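Seren Powell

Moved to Surkstead in November with 16 boxes, one of them labeled "misc" and four more labeled "misc 2." Thread on my attempt to become a person who owns baskets.

The old system was the Drawer. It held batteries, takeout menus from Podmont (46 miles away, does not deliver), and a key to something. I have tried the key in everything.

So I measured the hall closet twice, got two different numbers, and went shopping with the average.
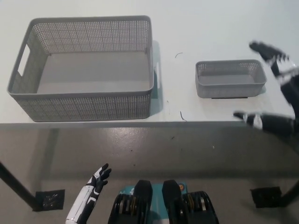
My sister says you buy baskets after you sort, once you know what you have. My sister also irons pillowcases. I figure the big gray one takes scarves, hats and the dog's raincoat, and the little one gets keys and mail. Both have those tiny holes, so at least the scarves can breathe.

Update: the mail does not fit the little one. I have 87 unread catalogs, most of them addressed to the previous tenant, a Mr. Eynon, who was apparently very into bulbs.

Update 2: mail is in the big one. Scarves are back in misc 2. The key has its own basket now.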